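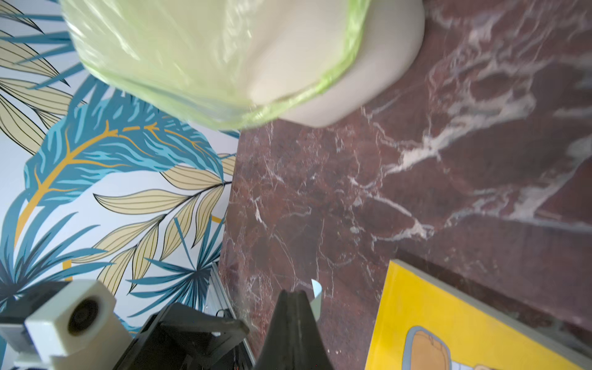

Vastgate to extend household soft plastics collection to Rivine and the northern suburbs

December 29, 2023
By Lino Bassi, Council News

Last updated: 3.40 pm

Vastgate City Council will extend its kerbside soft plastics collection to Rivine and the neighbouring northern suburbs in the new year, following a trial in the city centre that closed in November.

The extension will bring 4,000 more households into the service. Residents in the new area will receive a starter pack in their letterbox containing a roll of collection bags, a printed calendar and a guide to what can be accepted. Households in the trial area will continue to be serviced on their existing day and need take no action.

Soft plastics are those that can be scrunched in the hand, including bread bags, frozen food bags, produce bags, wrapping film and the outer packaging of paper products. They can't be placed loose in the yellow-lidded recycling bin, where they wind around sorting equipment and bring the line to a stop. Until the trial began, most of this material in Vastgate went to landfill with general waste.

Under the service, residents place clean and dry soft plastics in a marked collection bag, tie the bag when it is full and put it in the recycling bin on collection day. The bags are picked out by hand at the Marti Road transfer station before the rest of the load is sorted. They are then baled and sent to the Jerkasero plant, which washes and shreds the material for use in drainage cell, garden edging and fence posts.

Council's Manager of Waste and Resource Recovery, Samuele De Luca, said the trial had given staff a clear picture of how the service would need to be run on a larger scale.

"Participation was strong from the first collection and it held up over the winter months, when we had expected it to fall away," Mr De Luca said. "The quality of the material was the main concern at the outset. There was food residue in a number of bags early on, and the guide has been rewritten in plainer language as a result."

An independent audit of bags collected in the final weeks of the trial found that 90 per cent of the contents by weight met the processor's requirements. The most common unsuitable items were foil-lined chip packets, compostable bags and rigid plastic trays. Compostable bags are a particular difficulty for the processor, as they look much the same as ordinary plastic but break down during washing and weaken the finished product.

The guide now carries a separate panel on compostable bags. Residents are asked to place these in the green-lidded organics bin if they carry the approved composting mark, and in general waste if they don't.

Large pieces of film and sheeting

A number of residents asked during the trial whether the service could accept the larger sheets of film that come with furniture, mattresses and whitegoods. Council has confirmed that household quantities will be accepted if the film is free of tape, staples and labels and can be folded to fit in a tied collection bag. Bubble wrap and air pillows should be flattened first.

Painters' drop sheets, builders' film, tarpaulins and pool covers aren't accepted at the kerb in any quantity. These may be taken to the Marti Road transfer station, where the usual fees apply.

Businesses aren't covered by the extension. Council has received submissions from several retailers in the Rivine shopping strip who handle large amounts of pallet wrap, and a report on a user-pays service for small business will be put to councillors once the northern suburbs collection is established.

Delivery of starter packs

Starter packs will be delivered street by street over four weeks, beginning on the western side of Rivine and finishing with the streets behind the reservoir. Residents of apartment buildings will not receive individual packs. Council officers will instead contact each owners corporation or building manager to arrange a shared collection point, which in most cases will be a labelled bin in the existing bin room.

In total, 2,000 of the households joining the service are in apartments or townhouse complexes. Mr De Luca said these properties had been left out of the trial area and would be given additional support.

"Shared bins need more attention than a bin that belongs to one household. Our officers will inspect them regularly in the early period, and where there is a problem we will speak with the building before we consider withdrawing the bin," he said.

Posters for bin rooms have been prepared in English, Italian, Arabic, Mandarin and Vietnamese. Translated copies of the household guide are available from the customer service centre and from both library branches.

Cost and funding

The extension will be funded from the existing waste services charge, and no separate fee will be added to rates notices. Replacement rolls of collection bags will be free of charge from the customer service centre, the Rivine Library and the Marti Road transfer station on presentation of a rates notice, lease or other proof of address. Residents who are unable to travel may order a roll by telephone.

Council resolved at its November meeting that the service be reviewed after a full year of operation in the northern suburbs. The review will consider contamination, the cost of hand sorting and the processor's ability to find buyers for its products. The city's own parks department has agreed to use recycled edging and posts in its playground renewal works where they meet the required standard.

Residents are reminded that soft plastics placed in the recycling bin without a marked bag will continue to be treated as contamination. Households in Rivine and the northern suburbs should not begin setting plastics out until their starter pack has arrived, and may store clean material in the meantime if they wish to do so.

Kerbside collections will run as normal over the holiday period, with the exception of New Year's Day, when all collections move back by one day for the rest of that week. Bins should be out by the evening before collection.

Subscribe to the Vastgate City Council newsletter for service changes and local notices. You may unsubscribe at any time.

This website uses cookies to improve your experience. By continuing to browse you agree to our use of cookies.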